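Girnura bench: gripper comparison, gallery

Work on the Girnura two-arm bench, June. The purpose was to compare a compact gripper with a wider parallel gripper under the same controller, and to settle the cable routing before the longer trial. The Volent controller ran build 2042 throughout. Both arms were set to the same speed limit, and no tool offsets were carried over from the Weltden bench.

Mounting. The flat plate is bolted to the top of the wrist before anything else goes on, and its angle is checked first. An error of one degree at the plate becomes a visible shift in the camera view at the tabletop. The cable is left in a loose loop below the connector so that the wrist can turn without pulling on it.

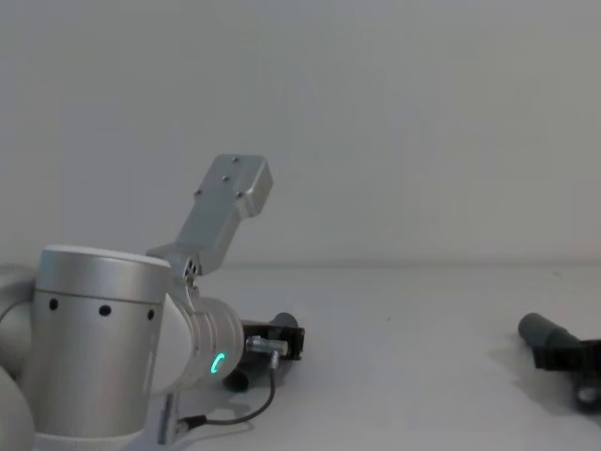 Screws were tightened in 3 passes, in diagonal order. The wrist was then turned to both ends of its range at low speed and the plate angle measured again. One arm needed a second adjustment. The connector collar is done up by hand only; a tool marks the thread.

Both grippers fitted, with a camera above each wrist. The compact gripper is on the left arm and the wider parallel gripper on the right. The wider unit takes larger parts but blocks more of its own camera's view when it approaches from above. The compact unit leaves the view clearer and needs a better starting position. Each ran 800 cycles of close, hold and open, in 4 blocks, with the offsets checked between blocks. The closing position drifted more on the wider unit, mostly in the first block.

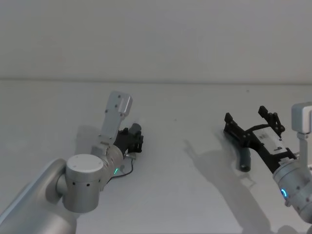 Villanueva asks whether the drift came from the gripper or from the plate settling under the extra weight, and suggests repeating the first block with the units swapped between arms. On the Weltden bench, Villanueva adds, a similar drift went away once the plate screws had been tightened again after a night's rest.

The swap is planned for Sunday, on the same controller build.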